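The club had the room until six, and Ohemaa wanted one more fold. They had called the gripper Brorneck, after a teacher who had left, and it had cost them most of the term and 200 pounds in parts.

"Take it by the edge," said Obed. "Near the label."

She squeezed the handle. The black fingers came together on the cream towel and held.

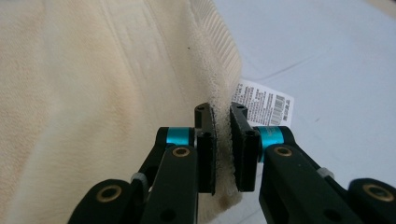

Mr Lamptey looked up from his marking. "How many is that?"

"610," said Obed, who kept the list.

"And how many do you need?"

"He won't tell me," said Ohemaa.

Obed turned the notebook over. The competition was in August and the other schools would have proper arms by then. He had told her 600 so that she would keep going.

"Do the other corner," he said, and she did.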